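I make this garland every November, when the evenings are dark and I want the house to smell of orange before the guests start to come. My neighbour Ita Fahy asked me to write down how I do it, so I write it for her, and maybe it is useful also for other people.

The garland is of dried orange slices, bay leaves and small paper stars. It is 200 cm long, enough to hang over a door or in front of a mirror with a nice curve. You can do it shorter, but please read the part about the knots first.

## What you need

- 5 oranges, firm, with thin skin
- 50 bay leaves, fresh if possible (I always lose a few)
- thick paper for the stars, old sheet music or a paper bag is good
- cotton string, 3 metres
- a big needle with a wide eye
- a sharp knife and a cutting board
- baking paper and a wire rack
- a clean kitchen towel
- scissors, a pencil and a little glue

My string is the one from Vendell, the natural colour. Any cotton string will do if it goes through the needle. Nylon I don't like, it is slippery and the knots open after some days.

## Drying the oranges

Put the oven on 100 degrees, or 90 if yours has a fan. Mine is an old Scanlon and it is hotter at the back, so I turn the tray every hour.

Cut both ends off the oranges and then cut slices of 5 mm. Try to keep them all the same. When one slice is thin on one side and thick on the other, the thin side becomes brown while the thick side is still soft. I had this problem in my first year and I threw away half of them.

Lay the slices on the towel, fold the towel over and press with flat hands. Wait ten minutes and press again with a dry part of the towel. It looks like a small thing, but it saves you almost an hour in the oven.

Then put the slices on the rack, with baking paper on a tray under it for the drops. They should not touch each other. Close the oven and put a wooden spoon in the door, if your oven allows this, so the steam can go out.

After three hours begin to look. Turn every slice over when you look. Mine need between four and five hours in total. They are ready when the skin is hard and the middle is dry but a little bit sticky still. They become harder when they are cold, so don't wait until they are like glass.

If you are not sure, leave them on the rack overnight on top of a warm radiator. I start on a Wednesday evening, and on the next evening I make the garland.

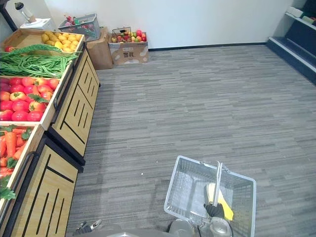

You can use lemons together with the oranges, and they need less time, so take them out first. Apples are also possible. They must lie for some minutes in water with lemon juice before they go in the oven, if you want them pale. Grapefruit is beautiful but heavy, I would take only one or two slices for the middle.

## The bay leaves

Fresh leaves are easier, the needle goes through without breaking them. They will dry on the string and bend a little, and I like this. If you have only the dry ones from a packet, put them in a bowl with warm water for twenty minutes and then dry them with paper.

Make piles of three leaves. Three together look full, and a single leaf disappears between the oranges.

## The stars

Draw a star on cardboard, 4 cm wide, and cut it out. This is your pattern. Draw around it on your paper and cut 24 stars. You glue them two and two with the string between them, so in the end you have 12 on the garland.

Ita makes hers with the silver paper from Pundis, and hers are nicer than mine, I must say. But silver paper shows every finger, so wash the glue from your hands first.

## Putting it together

1. Cut the string at 3 metres. You need the extra for the knots and for the two loops at the ends.
2. Make a loop 20 cm from the first end, with a double knot.
3. Thread the needle on the other end. Don't tie it.
4. Push the needle through an orange slice, near the skin, from front to back. Come back to the front 1 cm further, also near the skin. So the slice hangs flat and shows its face.
5. Make a simple knot behind the slice, around the string. It stops the slice from sliding.
6. Leave 4 cm, then put on a pile of three leaves through their middle, with a knot before and a knot after.
7. Continue in this way: orange, leaves, orange, leaves. Keep an empty space of 5 cm after every second orange, for the star.
8. When you have reached 200 cm, make the second loop and cut the needle free.
9. Lay the garland on the table and glue the stars in their places. Press each one and count to twenty.

About the knots: they eat the string. For a garland of 1 metre you should cut 160 cm, and not 150 as I wrote to my sister once. She had no string left for the second loop and she was not happy with me.

## Hanging and keeping

Hang it by the loops on two small hooks or nails. Keep it away from candles, and not in the bathroom or directly over the kettle, where the slices take water from the air and become soft.

After the holidays I put mine in a flat box between sheets of baking paper, with a little bag of rice in the corner. Last year's garland was good again, only darker, and I changed four slices which had spots on them. If you see mould on a slice, throw this one away and look carefully at its neighbours.

The slices that are left over I tie on presents with the rest of the string.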